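Robot Demonstration Operators (part-time, Fimdale)
Posted 14/08/2024

Suvar is looking for 11 patient people to teach a robot how to put things on shelves. You would think it knew by now. It has had 486 usable demonstrations so far and remains, on the subject of shelving, a promising beginner.

The job is teleoperation. You steer the arm through a task from start to finish, the system records what the cameras and joints are doing, and a learning model later tries to work out what you meant. Then you reset everything and do it again, slightly differently. Most of the work happens at the blue shelving unit, inside the barrier belts.
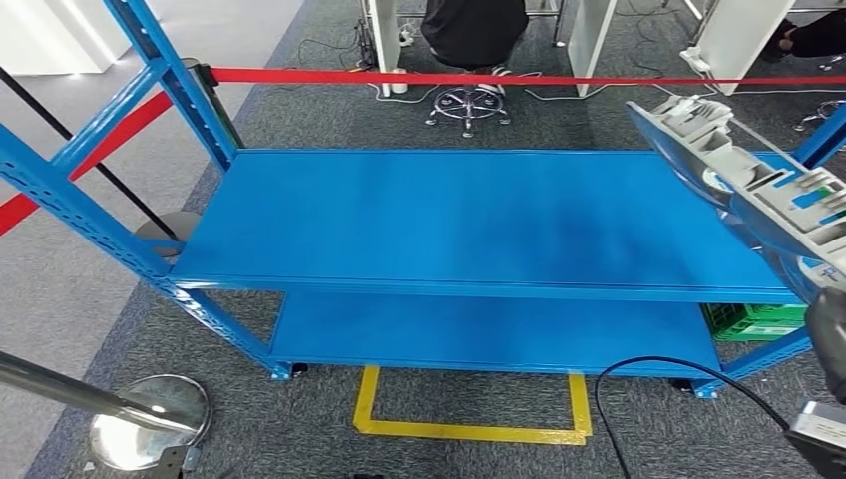 Solska, who did a stint in March, wrote on our board that the first hour feels like eating soup in ski gloves, that it passes, and that anyone applying should ask for the early shift while their wrists are still on speaking terms with them. We have left the comment up.

What we need from you:
Steady hands and a tolerance for repetition that your friends find worrying.
The ability to write "dropped it" in a log when you dropped it. Failed attempts are useful, provided they are labeled as failures.
Two shifts a week, four hours each, with breaks you will be nagged into taking.
No robotics background. If you have one, please try not to fix anything.

We record from the head and from the wrist – two views of every attempt, and both have to be checked before an episode counts. The wrist view takes some getting used to.

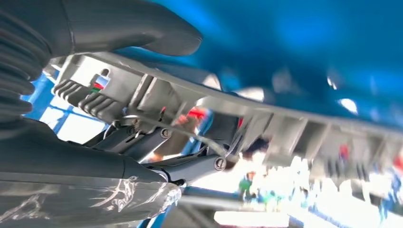
Checking is paid at the same rate as driving. Expect to spend a third of each shift on it, marking where a grasp starts, where it ends, and which episodes should be thrown out. The Krawczyk room has desks for this, plus a kettle of uncertain age.

Pay is $289 per week for the two shifts, training included. The contract runs until we reach our target or the robot gets good, and we have only budgeted for the first.

To apply, send a short note to the Suvar desk at Fimdale, Room 619. Tell us about the most boring thing you have ever done well. Resumes are welcome but will be read second.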